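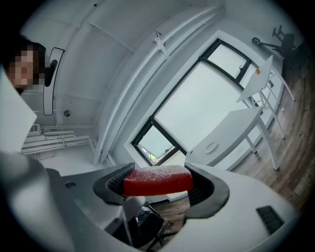 Yaqin Lu
Stop Smoking Adviser, Grorville and Troltside

Hello again, and a very warm welcome to the fifteen or so of you who signed up for this newsletter at the spring health fair. It was lovely to meet so many people (and so many dogs!), and I'm only sorry I ran out of leaflets before lunch.

I want to use my corner this time to talk about nicotine patches and gum, because these are what I get asked about more than anything else, and I think a lot of people try them once, decide they don't work and put them at the back of a drawer. I did exactly that myself, years ago, with a box of gum that I chewed like ordinary chewing gum on the bus to Troltside. I had hiccups all the way to the library and a sore throat by teatime, and I was back on cigarettes the same evening.

Nicotine gum wants a bit of patience. You chew it slowly until the taste gets strong and peppery, then park it between your cheek and your gum and leave it alone until the taste fades. Then you chew a little more, and park it again. One piece goes on for a good half hour that way. Try not to have tea, coffee or fizzy drinks just before or while you're using it, as they stop the nicotine being taken in properly, and I do know that's a hard thing to ask of anybody at breakfast time.

Patches are easier in one way, as you put one on in the morning and get on with your day. Choose a clean, dry bit of skin without much hair, the upper arm or the hip for instance, and go for a different spot tomorrow so you don't end up with an itchy patch under your patch. Some are made to be worn all day and night and some come off at bedtime. If you're having very vivid dreams with the round-the-clock kind, have a word with your pharmacist about changing over.

You can often use the two together, a patch for the steady background and a piece of gum for the moment after dinner when you'd normally step outside. Plenty of my regulars do, and they tell me it's the after-dinner moment that matters. Do check with a pharmacist or with one of us first if you're pregnant, have heart trouble or take regular medicines, as some doses need looking at again once you stop smoking.

Jinlong Li, who joined my Grorville group in September, has kindly let me pass on his own trick. He put the cost of every packet he didn't buy into an old biscuit tin, and when he'd got to £300 he spent £200 of it on a second-hand bicycle and the rest on taking his mother out for lunch. He still carries gum in his coat, and says he hasn't opened it for weeks.

The next drop-in is on 17th May in the back room at Troltside library, and the number 22 bus stops right outside. You don't need an appointment, and you don't need to have stopped already. Come for a chat, bring a friend if you'd feel happier with one, and I'll have the kettle on.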